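# 4. Handling rules - light tableware (hand-held gripper)

Applies to all Sterkell table sessions. Read before you pick the tool up, not after.

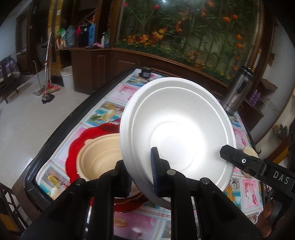
## 4.1 Before you start

1. Wipe both finger pads. Dry cloth only, no spray.
2. Squeeze the handle 3 times, full open to full close. Should move freely. If it sticks, stop and swap the tool.
3. Check the screws near the finger tips. Finger-tight is not tight enough - use the small driver in the Flokix kit.
4. Check table. Cloth flat, no folds under the objects you mean to lift. Glossy cloths slide, so push down at the corners first.
5. Leave the household's things where they are. Flasks, cups, trays, lids all stay. You move only what is on the task card.
6. Floor clear on your side of the table. Mops, brooms and buckets kept out of your walking line.

**Note:** a patterned cloth is fine. Do not swap it for a plain one. The Riquelme rule (one plain surface per session) was dropped in December and no longer applies.

## 4.2 Picking up a bowl

1. Come in low and slow. Tool level with the table top, elbow off the table.
2. Open the fingers wider than you think you need.
3. One pad to the underside, other finger to the rim. Touch first, then close.
4. Foam bowls: close until the bowl just stops slipping. No further. Foam dents and the dent stays.
5. Moulded pulp bowls: grip on the wall, never on the flared rim. Rim tears.
6. Tilt only after you have a hold on it. Tilt towards you so the inside can be seen, pause for a count of 2, then carry on.
7. Keep your own fingers curled on the handle. They must not touch the bowl at any point, even to save it. If it falls, it falls. Log it.

**Caution:** don't drag a bowl out of a tray with a wavy or raised edge. Lift clear first. Dragging catches the tray and brings everyhting with it.

**Caution:** no hot food or liquid in any bowl, ever. Empty bowls only under this section. Filled bowls are section 6 and need separate sign-off.

## 4.3 Putting it down

1. Base down flat before you open the fingers.
2. Open fully. Back the tool away in a straight line, the way you came in.
3. Wait a count of 2 before the next pick.
4. Nothing goes within a hand's width of the table edge. Rounded edges especially - things roll off.

Stacking: only if the card says so. Foam on pulp is ok, pulp on foam is not.

## 4.4 Working in someones home

- Ask before moving furniture. Ask again before moving anything on a shelf.
- Glass cases, tanks and displays: keep the tool arm pointed away from them when you turn round.
- Clothes, post, medicines, photos of people - if they're in view and the householder minds, move them or stop. Their call, no arguing.
- No session runs with a child or pet loose in the room.
- Put everything back. Same place, same way round.

## 4.5 When to stop

Stop straight away if:

- a finger pad lifts or comes off
- the handle pinches, or your hand aches
- an object cracks or sheds bits
- someone walks into reach of the tool

Lay the tool on its side, fingers closed. Don't leave it standing on its fingers. Write the reason on the sheet, one line is plenty.

Marks and smudges on a bowl are not a reason to stop. Carry on, swap it at the next break if it bothers you.

## 4.6 Limits

| Item | Limit |
|---|---|
| Picks on one foam bowl before replacing | 8 |
| Dropped picks in a row before a break | 3 |
| People holding tools at one table | 2 |

The limits are per table, not per person. Druvuvine sites use the same table, no local versions please. If yours still shows the old drop limit, bin it and print this one.

Tool cleaning and storage - see section 5.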